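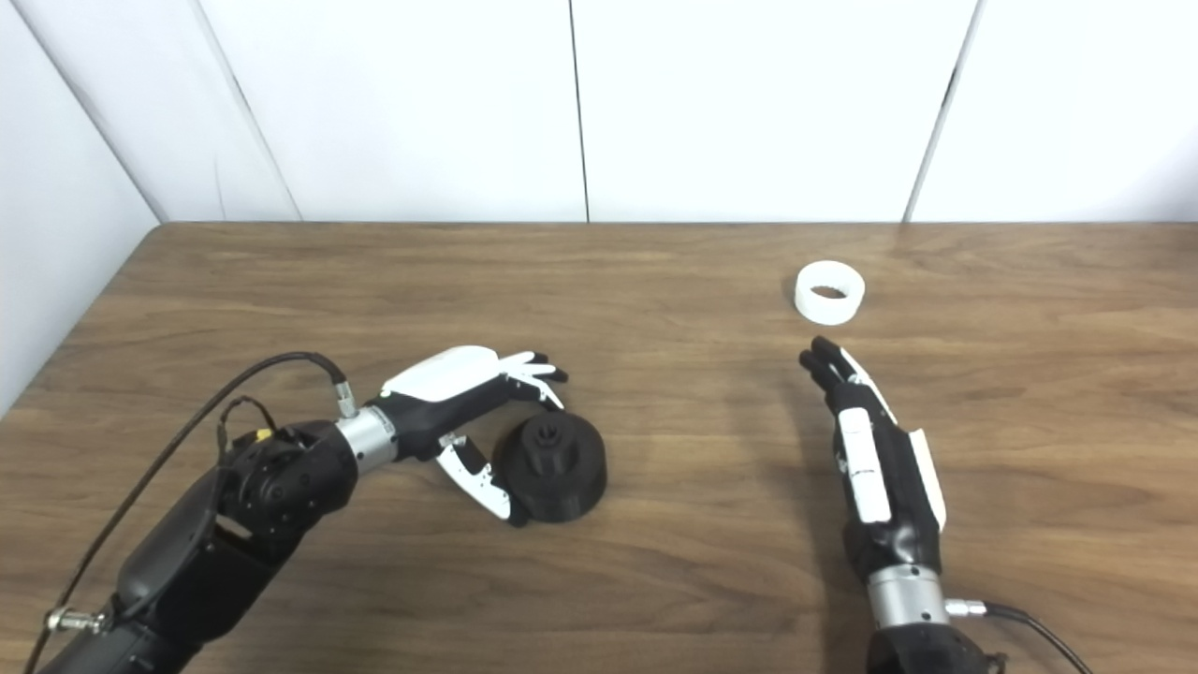

Figure 4.1 A wooden tabletop in front of white wall panels. The seams between the panels are thin and vertical.

Chapter 4
Joints, Seams and Gaps in Interior Work

Every interior surface has to stop somewhere. A panel has a limited width, a floor meets a wall, a wall turns a corner. At each of these places the designer must decide if the joint will be seen or hidden, and how wide it should be. Beginners often leave this decision to the installer. In this chapter we will learn to make it on the drawing.

Chapter 3 treated the choice of sheet materials. We now suppose that the material is already chosen and ask how the pieces come together. Three kinds of joint will be studied: the closed joint, where two edges touch; the open joint, where a gap stays visible on purpose; and the covered joint, where a strip or a profile lies over the gap.

Wood and wood-based boards change their size when the moisture in the air changes. In a heated building the movement is strongest after October, when the air inside becomes dry. A closed joint that looked perfect in summer may then show a dark line. For this reason many older workshops preferred the covered joint, and some of them still do.

The main case in this chapter is the reading room at Plurna, designed by Silvia Štefanec. Its long wall measures 2000 mm in height and is divided into panels of 770 mm. In the first design the vertical joints were closed. The joiner, Engelbert Kofler, asked for an open joint instead, and Section 4.3 follows the exchange of drawings between them. A second, smaller case, the ticket hall at Momport, is used for the exercises on corners.

Students should pay attention to how a joint behaves under light. Light that comes from the side makes even a small difference in level visible, while soft light from the front forgives a lot. The same wall can therefore look exact in the morning and careless in the evening.

Terms used in this chapter: butt joint, shadow gap, cover strip, inside corner, tolerance, scribing.

4.1 Where Joints Come From

The first source of joints is the size of the material as it is delivered. Before you draw any line on an elevation, find out the width of the board and the direction of its grain.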